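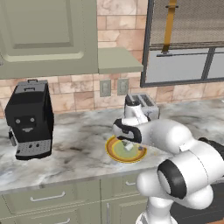
I want to put in a good word for the shared kitchen drawer, the one with the takeout menus and the dead batteries and a key that fits no door in the house. People love telling you to clear it out. I read a whole column in November by someone who'd gone through hers and thrown away 195 things, and all I could think was, how does she open a paint can now?

My own drawer came with me when I moved to Ostirbridge, more or less intact. I tipped it into a bag, drove it across town, and tipped it out again. Was that lazy? Sure. But within a week I'd used the tiny screwdriver, a rubber band and half a birthday candle (the power went out), and the moving boxes marked IMPORTANT were still taped shut.

The tidy crowd will say every object needs a home. Fine - the drawer is the home! What they're really asking for is a separate home for each thing, with a label, and then you have to remember the labels. I tried that once with a set of 3 little trays. By the end of the month the tape was in with the stamps and I was mad at myself over tape.

I do have limits. Food doesn't go in, and neither does anything sharp that isn't wrapped up. If it won't close, I take out the menus from places that have shut down, and that usually does it. The Alemneh menu stays, though, because I still like reading it when I'm hungry and waiting for the rice.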